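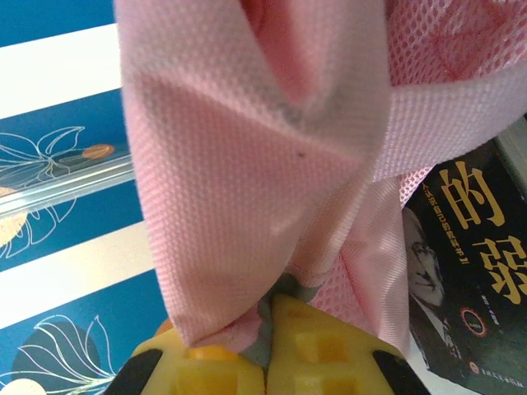

4.2 여러 천이 섞인 가방과 그 접힘

앞 절에서는 집 안에 쌓이는 천 가방의 크기와 보관 자리를 살펴보았다. 이 절에서는 조금 더 가까이 들어가서, 가방 하나를 이루는 천들이 서로 얼마나 다른지, 그리고 그 다름이 가방을 접고 넣고 다시 꺼내는 일에 어떤 흔적을 남기는지를 이야기하려고 한다. 처음 연구를 계획할 때만 해도 우리는 이 부분을 한두 단락으로 끝낼 생각이었는데, 케타우(Ketau)에서 첫 방문 조사를 마치고 돌아오는 길에 이미 그렇게는 안 되겠다는 이야기가 나왔다. 서랍을 열어 보여 주신 분들이 가방의 크기보다 촉감을 훨씬 더 오래, 훨씬 더 즐겁게 설명해 주셨기 때문이다.

조사 목록에 오른 천 가방은 모두 1020개이고, 그 가운데 두 가지 이상의 천이나 끈이 함께 쓰인 것이 659개였다. 여기서 ‘두 가지 이상’이라는 기준은 눈과 손으로 구별되는 표면을 뜻하며, 섬유의 성분을 시험한 결과는 아니다. 같은 성분의 실로 짠 그물과 평직은 우리 목록에서 서로 다른 천으로 들어가고, 성분이 다르더라도 손끝에서 구별되지 않으면 하나로 들어간다. 이 기준은 멘덴(Menden) 조사를 맡은 Sperling이 제안한 것으로, 처음에는 너무 느슨하지 않으냐는 걱정도 있었다. 그런데 막상 조사를 해 보니 참여자들이 가방을 부르는 방식과 잘 맞았고, 조사자끼리 의견이 갈리는 일도 생각보다 적었다. 우리는 이 점을 무척 반갑게 받아들였다.

표면의 이름은 추이(Cui) 분류표를 따르되 집에서 쓰는 말로 조금씩 고쳤다. 원래의 분류표는 직물 창고에서 쓰려고 만든 것이라 ‘오돌토돌한 것’이나 ‘구멍 난 것’ 같은 말이 들어 있지 않다. Zeng과 Yin이 방문 기록을 처음부터 다시 읽으면서 참여자들이 실제로 쓴 표현을 골라 주었고, 그 결과 분류표는 조금 투박해졌지만 훨씬 쓰기 편해졌다. 고친 분류표에는 평평한 천, 오돌토돌한 천, 그물천, 골이 진 끈, 광택이 있는 띠가 들어 있으며, 어디에도 넣기 어려운 것은 따로 모아 두었다.

그림 3의 분홍색 가방은 이 분류표를 설명하기에 더없이 좋은 보기이다. 거의 한 가지 색으로만 보이는데도 표면은 제각각이어서, 잔점이 촘촘히 도드라진 피케풍의 천과 육각형 구멍이 난 그물천이 함께 쓰였고, 잔골이 진 넓은 끈과 그보다 윤이 나는 새틴 느낌의 띠도 보인다. 우리 분류표의 항목 가운데 네 가지가 가방 하나에 모여 있는 셈이다.

그림 3. 구겨진 분홍색 천 가방. 피케 조직의 천과 그물천, 골이 진 끈, 광택이 있는 띠가 함께 보인다. 왼쪽은 푸른색과 흰색의 가로줄 무늬 바탕.

색이 비슷하면 재질의 차이를 놓치기 쉽다는 점은 조사 내내 우리를 괴롭혔다. 다다리(Dadari)에서 기록한 가방들 중에는 처음에 한 가지 천으로 적었다가 나중에 고친 것이 꽤 있었고, 대개는 몸판과 끈의 색이 잘 맞춰진 가방이었다. Quintero는 이런 가방을 볼 때마다 창가로 가져가서 빛을 비스듬히 받게 해 보자고 했는데, 그렇게 하면 도드라진 조직은 작은 그림자를 만들고 윤이 나는 띠는 밝은 줄을 그려서 금세 구별이 되었다. 번거롭기는 해도 참 즐거운 일이었고, 자기 가방을 오랫동안 써 온 분들도 이런 무늬가 있었느냐며 함께 들여다보곤 하셨다. 그물천은 구멍 너머의 색이 비쳐서 조금 더 짙어 보이기도 한다. 그림 3에서도 그물 아래쪽으로 한결 진한 장밋빛이 비치는데, 같은 분홍이라고 한 번에 적어 버리면 이런 차이는 기록에 남지 않는다.

4.2.1 접히는 자리

천이 다르면 접히는 모양도 다르다. 누구나 손으로는 알고 있는 일이지만, 글로 옮기려고 하면 뜻밖에 까다롭다. 우리는 가방을 접힌 상태, 말린 상태, 뭉쳐진 상태로 나누어 기록했고, 뭉쳐진 상태에서는 주름이 부드럽게 굽는지 날카롭게 꺾이는지를 함께 적었다. 그림 3의 피케풍 천에는 부드러운 주름이 잡혀 있고, 위쪽 가운데쯤의 접힌 곳에는 회색빛 그늘이 진다. 이런 완만한 주름을 우리는 기록지에 ‘둥근 주름’이라고 적었다. 반대로 종이를 접은 듯 선이 또렷하게 남는 것은 ‘선 주름’이라고 했으며, 얇고 빳빳한 평직 가방에서 자주 볼 수 있었다.

재질이 섞인 가방에서는 주름이 한 천에서 다른 천으로 넘어가다가 방향을 바꾸는 일이 흔하다. 그물천 쪽에서는 넓게 퍼지던 것이 끈을 박은 자리에 이르면 갑자기 좁아지고, 끈 자체는 거의 구부러지지 않은 채 가방 전체를 끌고 다닌다. 참여자 가운데 여럿이 이것을 두고 ‘끈이 고집을 부린다’고 하셨는데, 연구진 모두가 그 말을 좋아해서 회의 때마다 쓰게 되었다. 학술 용어로 바꾸어 보려고도 했으나 마땅한 말을 찾지 못했다. 이 글에서는 그냥 ‘끈의 고집’이라고 쓰기로 한다.

끈의 고집은 서랍 안에서 가장 잘 드러난다. 넓은 끈이 달린 가방을 네모나게 접어 세워 두면 며칠 뒤에는 끈이 있는 쪽이 먼저 벌어지고, 옆에 있던 얇은 가방들이 그 틈으로 쓰러진다. 멘덴의 한 참여자는 끈을 몸판 안쪽으로 넣고 나서 접는 방법을 오래전부터 쓰고 계셨고, 다다리의 다른 참여자는 끈으로 가방을 한 바퀴 감아 작은 꾸러미로 만드셨다. 두 방법 모두 꽤 잘 버텼다. 다만 앞의 방법은 꺼내 쓸 때 끈을 다시 찾아야 해서 급한 아침에는 아무래도 성가시고, 뒤의 방법은 끈이 짧은 가방에는 쓸 수가 없다.

광택이 있는 띠는 또 다른 이야기를 들려준다. 표면이 매끄러운 만큼 다른 천 위에서 잘 미끄러져, 차곡차곡 쌓은 더미에서도 먼저 움직이는 편이다. 우리는 처음에 더미가 무너지는 까닭을 가방의 무게에서 찾으려 했지만, 기록지를 나란히 놓고 보니 윤이 나는 면이 바깥으로 나와 있던 더미들이 유난히 자주 흐트러져 있었다. 물론 관찰의 수가 충분하지 않아 여기서 단정할 생각은 없다. 다음 조사에서는 접을 때 어느 면이 바깥에 오는지를 꼭 함께 적어 두고 싶다.

4.2.2 그물천과 작은 흔적들

그물천이 들어간 가방을 가진 분들은 속이 비쳐 보인다는 점을 가장 먼저 말씀하셨다. 장을 보러 갈 때보다 집 안에서 물건을 나누어 둘 때 더 자주 쓰인다는 것도 우리에게는 새로웠다. 양말을 모아 두는 분도 계셨고 아이의 블록을 담아 문고리에 걸어 두는 분도 계셨으며, 양파를 담아 부엌 벽에 걸었다가 껍질이 구멍으로 떨어져 그만두었다는 분도 계셨다. 이야기를 듣다 보면 가방의 쓰임은 만든 사람이 생각한 것과 꽤 멀리까지 가 있고, 그 거리가 참으로 다정하게 느껴진다.

그물의 구멍에는 작은 것들이 잘 걸린다. 단추나 지퍼 손잡이, 옷핀 따위가 걸려 올이 늘어난 가방이 세 지역 모두에서 나왔고, 케타우에서는 이런 가방을 꿰매어 계속 쓰는 경우가 많았다. 수선한 실의 색이 본래의 색과 다를 때에도 참여자들은 별로 마음 쓰지 않으셨다. 오히려 어느 가방이 어느 가방인지 알아보기 쉬워졌다며 일부러 다른 색 실을 고른 분도 계셨다.

얼룩과 점은 기록하기가 가장 조심스러운 항목이었다. 남의 집 살림을 들여다보는 처지에서 얼룩을 하나하나 적는 일이 마음 편할 리 없고, 원인을 묻다 보면 자칫 나무라는 것처럼 들리기도 한다. Segura는 첫 방문을 마친 뒤 얼룩이라는 말 대신 ‘흔적’이라는 말을 쓰자고 했으며, 우리는 그 뒤로 계속 그렇게 하고 있다. 흔적의 원인은 참여자가 먼저 말씀해 주신 경우에만 적고, 그렇지 않으면 밝기와 대강의 위치만 남긴다. 그림 3의 가방이라면 아래쪽의 희미한 흰 흔적 하나와 가운데에서 살짝 오른쪽에 있는 작고 어두운 점 하나를 적고, 무엇이 묻은 것인지는 빈칸으로 둔다. 빈칸이 많은 기록지는 보기에 허전하지만, 짐작으로 채운 기록지보다는 나중에 훨씬 믿음직스럽다.

바탕의 무늬도 흔적을 읽는 데 영향을 준다. 푸른색과 흰색의 줄무늬 위에 놓인 분홍 가방은 윤곽이 잘 드러나서 주름의 바깥선을 따라가기가 쉽다. 한편 흰 가방을 같은 무늬 위에 두면 흰 줄과 가장자리가 이어져 보여 애를 먹게 된다. 어떤 집에서는 꽃무늬 이불 위에, 어떤 집에서는 식탁보 위에 가방을 펼쳐 주셨고, 우리는 굳이 자리를 옮겨 달라고 부탁드리지 않았다. 평소에 가방을 개는 자리를 그대로 보고 싶은 마음이 더 컸다.

4.2.3 개는 사람의 순서

마지막으로 손의 순서에 대해 조금 적어 두고자 한다. 조사한 가방 가운데 약 400개는 참여자가 우리 앞에서 직접 개어 보여 주신 것이다. 한 가지 천으로 된 가방을 갤 때에는 대부분 네 귀를 먼저 맞추셨다. 재질이 섞인 가방에서는 순서가 훨씬 다양해서, 끈부터 펴는 분이 계신가 하면 가방을 공중에서 두어 번 털고 나서 가장 넓은 면을 손바닥으로 쓸어내리는 분도 계셨고, 아예 개지 않고 한 움큼으로 쥐어 다른 가방 속에 넣는 분도 계셨다.

우리는 한 움큼으로 쥐는 방식을 처음에 ‘정리하지 않음’으로 분류했다가 나중에 고쳤다. 이렇게 하시는 분들도 아무 가방에나 넣지는 않으셨고, 넣는 가방과 넣지 않는 가방을 분명히 구별하고 계셨다. 그물천과 부드러운 피케 천은 쥐어 넣어도 괜찮고, 빳빳한 가방은 따로 눕혀 둔다는 식이다. 이 구별을 말로 설명해 달라고 부탁드리면 잠시 웃으시다가 가방을 다시 집어 들고 손으로 보여 주시는 일이 많았다. 글로는 다 옮기지 못한 몸짓이 우리 현장 노트에 아직 많이 남아 있다.

손으로 집는 자리도 눈여겨볼 만하다. 몸판이 넓은 가방은 입구 쪽을 집는 경우가 많고, 끈이 넓은 가방은 끈이 시작되는 자리를 집는 경우가 많았다. 천이 여러 겹으로 모인 부분을 집으면 나머지가 아래나 옆으로 흘러내리며 비스듬한 주름을 만드는데, 그 주름을 따라 그대로 반을 접어 버리면 네 귀가 맞지 않는다. 능숙한 분들은 여기서 가방을 한 번 내려놓고 다시 집으셨다. 서두르지 않고 다시 집는 이 짧은 동작이 갠 뒤의 모양을 크게 바꾸어 놓았으며, 다음 절에서 다룰 서랍 속의 간격과도 이어져 있다.

세 지역의 차이에 대해서는 아직 말을 아끼고 싶다. 다다리에서는 말아 두는 방식이, 멘덴에서는 세워 두는 방식이 눈에 자주 띄었지만, 서랍의 깊이와 가방의 종류가 서로 달라 습관의 차이라고 부르기에는 이르다. 5월에 시작한 추가 방문에서는 같은 가방을 세 지역의 참여자들께 차례로 건네 드리고 있으며, 그 기록은 부록의 표에 지역별로 나누어 실었다.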